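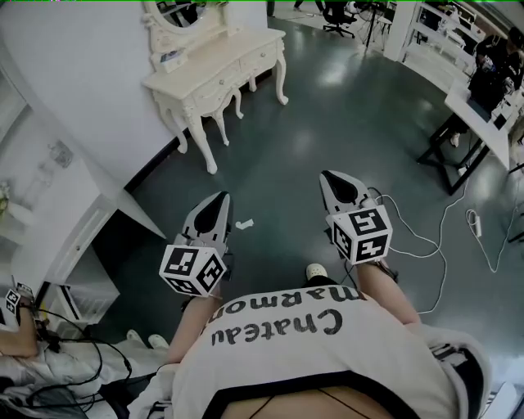

Arms forward, shoulders doing the work.

My left shoulder quit on me in January. I was reaching for a bag of rice on the top shelf at Ambrosio, the grocery on my corner, and something in there caught like a zipper on a sweater. I put the rice back (well, dropped it) and went home with pasta.

I figured it would be gone by the weekend. It wasn't. By month's end I couldn't hook my bra, couldn't get my arm into a coat without a little dance, and couldn't sleep on that side at all. The nights were the worst! I'd wake at 3 a.m. with a deep, toothachy throb and lie there stacking pillows.

The doctor I finally saw at the Planumura clinic lifted my arm for me, then asked me to lift it myself. Same result both times: up to a little below shoulder height and then a hard stop. Apparently that's a big clue. With a sore rotator cuff, somebody else can often move your arm farther than you can. With a frozen shoulder, it's stuck no matter who's doing the lifting. She ordered an X-ray to rule out arthritis, and it came back clean. So, frozen shoulder. Adhesive capsulitis, if you want to sound fancy at dinner.

The capsule around the joint gets inflamed, then thick and tight. It tends to go through a painful stage, a stiff stage and a thawing stage, and the whole business can take a year or even a good deal longer. It's more common between 40 and 60, more common in women, and a lot more common if you have diabetes or thyroid trouble. I got my blood sugar checked because of that, and I'm glad I did.

I had a steroid injection early on, which took the edge off the nights. Then came physical therapy, 6 visits up front, in a second-floor room on Grevari Street with a very loud radiator. We did pendulum swings, where you lean on a table and let the arm dangle in small circles. We did the towel stretch behind the back, which I hated. We did the finger walk up the wall, and I put a strip of painter's tape on my hallway wall at home to mark how high I got. The tape moved maybe a finger's width a week. Some weeks it didn't move!

Heat before, ice after, was my routine, and I took ibuprofen only on the bad days since my stomach doesn't love it. If yours is swollen, red and hot, or you have a fever, or it started with a fall, please skip the stretching and call somebody.

I'm well into the thawing part now. I can reach the second shelf, I'm back in the slow lane at the Premari pool, and I sleep on my left side until I forget and roll over. The tape is still up in the hallway, a few inches short of the light switch for the attic.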